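Ninley College of Commerce
Retail Operations I – Course Handout
Unit 4: Small Fixtures and Impulse Sales
Revised August 2019

Purpose of This Unit

Students completing this unit should be able to explain how small fixtures affect sales in a shop of limited floor area, select a fixture suited to a given class of goods, and prepare a simple stock plan for it. The unit builds on the material on store layout in Unit 3, which should be reviewed before the first lecture.

Terms

Fixture: any piece of equipment that holds goods for sale.
Facing: one item, or one stack of identical items, visible to the customer from the front.
Impulse purchase: a purchase the customer had not planned before entering the store.
Dwell time: the length of time a customer remains in one part of the store.

Fixtures and Floor Area

A small shop must earn its rent from every part of the floor. Wall shelving holds the greatest quantity of stock, but it shows goods from one side only. Freestanding and countertop fixtures can be approached from several directions and may be moved as the season requires. Wire spinner racks are widely used for cards, key rings, hair accessories and other light goods sold on a backing card or loop.

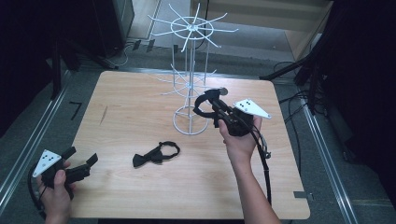
The choice of fixture should follow the goods. Items of mixed size are difficult to keep in order on hooks, and heavy items may unbalance a light stand. Packaging must also be considered – a carded product without a punched hole will need a shelf or tray.

Placement

Impulse goods are normally placed where dwell time is already high, such as near the register. The fixture must leave a clear path for all customers, including those using wheelchairs, and must not block the cashier's view of the entrance.

Case for Discussion: Starum Gifts, Mumholm

Starum Gifts carried 1,000 small items in July. The owner, Hermenegildo Esquivel, kept most of them in a glass case that staff had to unlock on request. Prepare a plan for moving part of this stock to open display. State which goods should remain in the case and how losses from theft would be recorded.

Assignment

Submit a written plan of no more than five pages, with a floor sketch. Reading: Carnegie, course packet, sections 4 and 5. Questions on the case should be directed to the instructor, Hamish Carnegie, during posted office hours. Late plans are accepted only with prior written approval.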